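Phlebotomy Technician Certification

Phlebotomy technician certification is the credential you pick up to show an employer you can draw blood safely, label it correctly and get it to the lab in one piece. I've been keeping this article going on my study wiki ever since I sat the test myself (nervous wreck, passed, cried in the parking lot), and I last gave it a proper cleanup in July 2024. It covers the general idea, the training, the exam and what happens afterward. Your own state or employer may do things differently, so check with them before you pay anybody a fee!

Background

Drawing blood used to be something nurses and lab techs simply learned on the job, and in plenty of places it still is. Only a few states insist on a license. Everywhere else it comes down to what the hiring manager wants, and most of the ones I've met want to see a certificate. Several national bodies offer one, and they don't all ask for the same things. Some want a set amount of classroom time, some accept work experience, and nearly all of them want proof that you've done real sticks on real people.

Training

My own course ran 12 weeks, two evenings a week, with a block of clinical hours at the end. Our instructor was Toshiko Shimada, and she spent the whole first evening on handwashing and gloves. I thought that was a bit much at the time. I don't now. After that came anatomy (the veins of the inner elbow, mostly), then tourniquets, needle angles, and the order of draw, which is the sequence you fill the tubes in so the additive from one doesn't carry over into the next. There were 26 of us at the start and we practiced on rubber arms until we were sick of them.

The other half of the course is everything around the needle, and people skip it when they study. Patient identification, requisition forms, fainting, what to do if you stick yourself, how a specimen gets ruined between the chair and the lab. Qianru Zheng, who sat next to me, made a deck of 13 cards on specimen handling alone and I borrowed it so often that she finally made me my own.

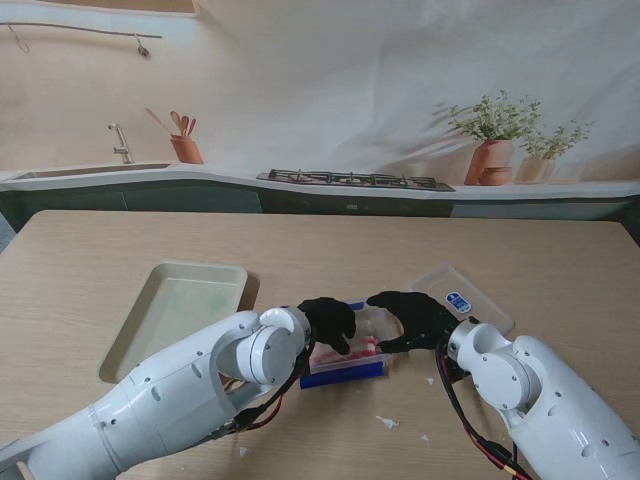
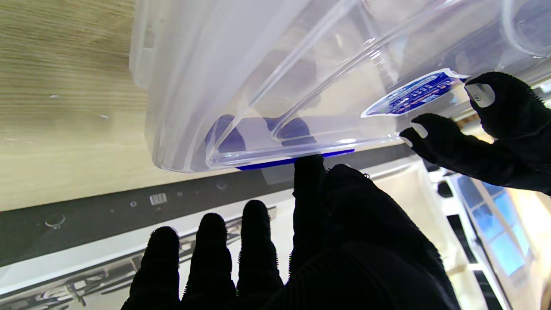

Specimen handling is also where I lost the most points on practice tests, so I'll go on about it a little. Label the tube after you draw, at the patient's side, before you walk away. Invert it gently and never shake it, because shaking can break open the red cells and then the lab will be calling you. Certain tests need the sample kept cold, a few need it protected from light, and some have to be spun within a set time. You don't have to memorize every test there is, but you do have to know that the rules differ and where to look them up.

The exam

Most of the national exams are multiple choice and taken on a computer, either at a testing center or at your school. The questions lean heavily on safety, patient prep, order of draw and processing. A good many are written as little situations, so you get a patient who has had surgery on one side, or a child who won't hold still, and you pick the best next step. Read those twice! I changed 10 answers on my first practice run and most of them had been right to begin with.

Results come quickly in some programs (I had a preliminary pass on the screen before I'd found my car keys) and take longer in others. If you don't pass, you can generally try again after a waiting period and another fee. Carter Després from our group missed it the first time, booked again for August, and did fine.

Certified and licensed

These two get mixed up constantly. A certification comes from a professional body and says you met its standard. A license comes from the state and says you're allowed to do the work there. Where a license is required, a certification is often one of the things you send in with the application, but it won't stand in for the license itself. If you're planning to move, look up the new state first.

Renewal

Certificates expire. Depending on who issued yours, you'll renew every year or every few years, usually with continuing education credits and a fee. Online modules count for most programs and in-service talks at work often do too, as long as somebody signs the sheet. Fidel Ulloa, my first supervisor, had us keep every sign-in slip in a folder at the nurses' station, and mine is still in use.

See also

Order of draw
Capillary puncture
Medical laboratory assistant
Needlestick injury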